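4. The Student Project: Collecting Demonstrations at Urkham
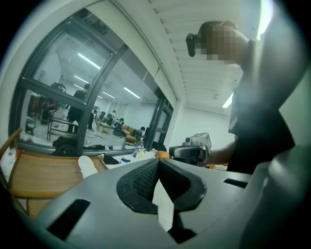
Figure 4. Collection in progress, seen from the wrist camera of one hand-held gripper while a second is in use.

The project course at Urkham gives its students nine weeks, a shelf of hand-held grippers, and a goal that sounds modest until someone tries it: record enough demonstrations of tidying a table that a policy can be trained on them. Students work in pairs, and every pair chooses its own objects within limits set out in Section 3. The limits were tightened after the first year, when one pair chose soup. Clutter was left to the students' own judgment, and their judgment was generous. The tabletop behind the second gripper in Figure 4 holds a black bag, a clear plastic bottle, and a rounded orange object, with a bundle of black clothing close by. We did not ask for any of these to be removed. Our position, reached after some argument, was that a policy which could only cope with a bare table would be of interest mainly to people who own bare tables.

4.1 What the students were told

Instruction was kept short. Each pair received a two-page handout written by Kazimiera Sowa and a demonstration lasting as long as it took for someone to drop something. The handout asked for slow approaches, a full close of the fingers before lifting, and a pause at the end of each episode. It also asked students to keep the second gripper out of view of the first. Figure 4 shows how closely this was followed. In later weeks we gave up and treated the other operator's arm as part of the environment, which the students had been doing from the beginning.

The large glass wall caused more trouble than the clutter. It reflects the ceiling lights as long white streaks and also returns a fair copy of the room, including people who are nowhere near the task. The tracking software, Zevgate, looks for stable visual features, and it found the reflections very stable indeed until somebody in them stood up. Episodes recorded facing the glass were lost at a higher rate than those recorded facing the plain back wall. Letay Gebreyes proposed covering the glass with brown paper. The building office proposed that she not do so. The compromise was to turn the table, which helped, and to record in the evening, which did not.

4.2 What came back

The class submitted 402 episodes. Of these, 33 were rejected by the automatic check, nearly all for lost tracking, and a further nine were rejected by hand. The hand rejections are the more instructive group. Four show a grasp made with the free hand, presumably out of impatience. Three contain no task at all – the gripper is carried across the room, set down, and left to consider the ceiling. The remaining two are technically correct but were performed at a speed that Eugeniusz Rutkowska, who reviewed them, recorded in the log only as "no."

We had expected quality to rise steadily over the course. It rose until week four and then flattened out, at the point when students became confident enough to stop reading the handout. Chang-ho Song has suggested that the handout should be reissued in week five in a different color. We intend to try this.

4.3 Training on the student data

From the accepted episodes we drew a fixed set of 200, balanced across pairs, and trained the Domański baseline on it with no changes to the settings given in Section 3. Balancing mattered more than we would have guessed. Two of the pairs had produced far more than their share, and a policy trained without balancing picked up their habits, including a small upward flick before each release that serves no purpose we can identify. Both students in one of those pairs deny doing it. The flick is visible in every one of their episodes.

The balanced policy does not flick. It does hesitate at the rim of a container, sometimes for several seconds, and we attribute this to the pause requested in the handout, which many students made before the release and again after it. The wording has been changed for the Flurnmont group, who begin the same course in July, and Aleksandra Ziółkowski has added a drawing of where the pause belongs. Results by object type are given in Section 5.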